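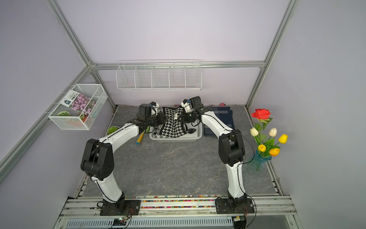 Do you need a ticket for the Gamaletti open day in Kiduscombe?
Entry is free, but you have to book a time slot, and the afternoon slots go first.

I went on Thursday and took the 2 p.m. slot. Posting my notes as a thread for the people who asked.

The building is from 1908 and used to be a glove factory. Gamaletti has the ground floor. You come in from the yard, sign a sheet, and get a paper badge. Coats go on hooks by the door. Bags stay with you.

According to the sign at the desk, 878 people booked this time. They let you in by slot, so it never felt packed while I was there. The hallway was slow.

First stop is a short talk on cloth. A box is the same shape every time you pick it up. A sweater isn't. The staff member dropped a scarf on a table, picked it up, dropped it again, and asked us to compare. That made the point faster than the slides did.

Next is the table demo, which is what I came for. Two arms on one rail, both working on whatever is on the tabletop. You stand behind a line on the floor and there's someone there to take questions.

I asked why two arms. The answer was that one hand can drag a cloth but has a hard time spreading it. Try folding a dish towel with one hand and you'll see what they mean.

Someone else asked about speed. Staff said a person is faster, and that they aren't working on speed this year. They want it to handle more kinds of fabric first.

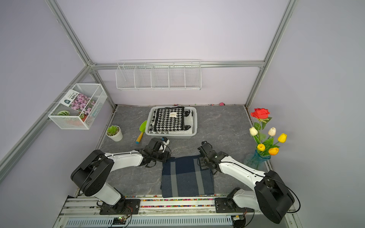 Gilus Newsletter, No. 100, p. 2

The plaid cloth is the kind of item I'd pick to start with if I were doing this at home. It's flat, and the corners are easy to find. A knit top is a lot less friendly, all curves and holes.

I hadn't thought about corners before. Most of the questions in my group ended up being about them: how a gripper closes on a thin edge, what happens when it picks up two layers, how hard it should pull.

On the two layers question, staff said it still happens and they'd like it to happen less. Fair enough.

Flowers and a plant on the same table as the cloth. My kitchen table is about like that on laundry day, with more mail.

Last room is Palamarchuk, the company that shares the floor. They make grippers and had a bench of older fingertips you could handle. Soft ones, ridged ones, one with a worn edge. Kids spent the most time here. So did I.

Practical stuff. Parking is on the street and fills up. The bus stops at the end of the block. The whole visit took me a little over an hour. There's coffee, cash only. The floor is level all the way through, and they have folding stools if you can't stand for the demo.

Photos are allowed in the demo room but not in the back office.

Next open day is in February. Booking goes through the Gamaletti site, and the desk told me the list opens a month ahead. If you want to ask a lot of questions, take an early slot. The groups are smaller.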